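4.2 What went wrong with the hanging task

The hanging task looked like the easy one. A soft item, a cap in most of the trials, is picked up from the table and placed on a wire stand beside it. Vilstead, the policy under test, was trained on 300 demonstrations recorded with hand-held grippers, and the report that came with it (the Livton report, after the site where the demonstrations were recorded) describes its grasping of soft goods as "solved for practical purposes". We don't think the evidence supports that.

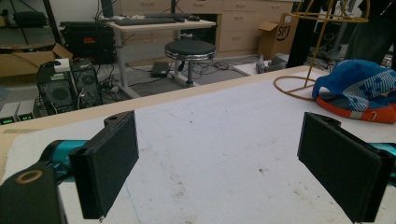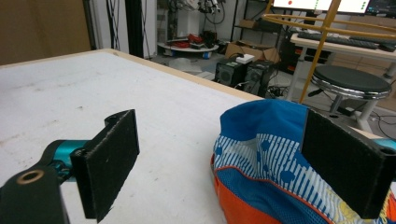
Figure 3. Views from the hand-held grippers during work with soft items at the white table.

The fault we are concerned with is what we call a false hold. The fingers close on a fold of cloth, the gripper reports a firm grasp, and the arm lifts. The fold then slides out of the pads, and the arm carries on to the stand with nothing between its fingers. It opens over the stand, waits, and goes back to its start position. The log for such a trial is, line by line, the same as the log for a good one. Under the scoring rule in the Livton report, which counts a trial as passed when every stage has been reached in order, it is a good one.

We came across this by accident. Finlay Chisholm was checking video against logs for a different reason (a suspected clock drift between the two wrist cameras) and noticed that the cap was still on the table in a trial marked as a pass. We then went back through all 500 recorded trials by hand. Of these, 14 were false holds scored as passes. In 2 more, the cloth stayed in the gripper but caught on the stand, and the arm kept pulling until the stand went over.

It may be said that 14 in 500 is a small number, and the authors of the policy said so when we wrote to them. We have two objections. The first is that the trials were not a fair spread. Most began with the cap set down neatly, brim towards the arm, and the false holds came almost entirely from the few sessions in which the item had been dropped and left as it fell. A failure rate taken over mostly tidy starts says little about untidy ones. The second is that the size of the number matters less than the fact that the system could not see it. An arm that fails and stops can be dealt with. An arm that fails and reports success will be believed, and any later step in the chain will be built on top of that.

The two stand incidents are a safety matter and should have been written up as such at the time. The force limit was set for hard objects, where a rise in load is sudden. Cloth that has snagged gives a slow rise, and the limit, which watches for a jump over a short window, did not trip in either case. The person running the second trial, Darlene Beaudoin, used the stop button. Her note in the session book reads: "Pulled stand towards me. Limit did nothing. Stopped by hand." The Livton report lists both trials as "reset by operator", a heading it also uses for flat batteries.

Three explanations have been put to us. One is pad wear. We swapped the pads and saw no clear change, though our sample after the swap was small and we would not rest much on it. Another is that the training data held too few crumpled starts. This is likely true as far as it goes, but adding more of them would not mend the scoring rule. The third, from the group at Lavoie, is that the grasp signal is simply the wrong signal: it reads finger position, and a thin fold leaves the fingers so nearly closed that full and empty look alike. We find this the most convincing of the three - it also explains why the fault is missing from the trials with stiffer items - but it has not been tested on any gripper other than our own.

A fix has been offered in the form of Pistbridge, an add-on check that compares a wrist camera view before and after the lift. We ran it on the stored video only. It flagged the false holds, and it also flagged a good many sound grasps in which the cloth hung out of sight below the fingers. Whether anyone would leave it switched on through a working day is a question we cannot answer from stored video, and we would be wary of any claim that it has been answered elsewhere.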